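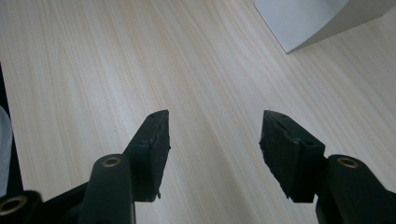

Two black gripper fingers above a pale tabletop.

Aqeel Marwat has spent most of November arguing about a dip in the light of a star, and he does not sound tired of it. "I've been told I'm spoiling things," he says. "Fine. Somebody ought to, until there's a second night of data."

The star is a dim red one that most people had no reason to care about until the Skekix survey reported that it faded slightly, then recovered, in a pattern the team took to be a planet with a ring. The survey's own announcement was cautious enough. The headlines that came after it were not, and by the end of the week the supposed planet had a colour, an ocean and, in one case, a beach.

Marwat works on the Jemia instrument, a small spectrograph that follows up other people's discoveries. A good part of that job is finding that they are something else. Of the 558 signals his group has looked at so far, he says, 30 have held up as planets. The rest were pairs of stars, spots, clouds, bad pixels and, once, a moth.

I asked whether that made him an unfair judge. He thought about it for longer than I expected.

"Possibly. If you spend your days with false alarms, everything starts to look like one. But I'd ask the opposite question of the people who find them. How many did they throw away before they got to this one? That number is never in the press release."

His objections to the ring are fairly simple. A planet crossing a star makes a dip with steep sides and a flat floor. A ring adds small shoulders before and after. The Skekix curve does have shoulders, but only one of them is clear, and it falls at the point in the night when the star was getting low and the telescope was looking through a great deal more air.

"One shoulder," Marwat says. "I have seen the plot with the other one drawn in as a dotted line. A dotted line is a wish." 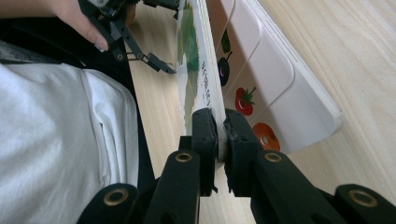

Photo: supplied

He is no kinder to his own side. Jemia watched the star over five nights and saw nothing it could call a wobble, and some colleagues have taken this as proof that there is no planet. Marwat won't have it. The instrument can't feel a planet lighter than 50 Earths around a star that faint, he says, so the silence tells us very little. "We didn't rule it out. We failed to rule it in. Those get mixed up in talks all the time, and I've done it myself."

What would change his mind? Another crossing, seen by a different telescope, with both shoulders in it. The trouble is that the orbit is not known. The survey has one dip, and one dip gives no period. A reanalysis by a group using the Nakajima archive, which holds 2,000 hours of older measurements of that patch of sky, found a second possible fading several years back. Marwat has read it twice and is not impressed.

"They went looking for a dip and they found a dip. If you let me choose where to start and how wide it can be, I can find you one too. I did, as a matter of fact. I picked a star next door and got a lovely one in an afternoon."

I put it to him that somebody has to be hopeful, or the telescope time would never be granted. He agreed with that more readily than I had supposed he would, then took half of it back. Time on large telescopes goes to exciting proposals, he said, and exciting proposals are written by people who have left out the dotted lines. He has written a few.

The next step is the Bundside array, which should be able to keep watch on the star for a whole season when the weather allows. Marwat is on the proposal. I wondered why, given everything he had just said.

"I'd like to know the answer," he says. "I don't believe in the ring, but I haven't got a better explanation either, only a list of dull ones. Thin cloud would do it. So would a faint companion star – we've looked, though not hard enough. If Bundside sees both shoulders I'll say so in public."

He doesn't expect to have to. The array's first attempt is set for the small hours, four nights running, and the forecast when we spoke was for cloud on three of them.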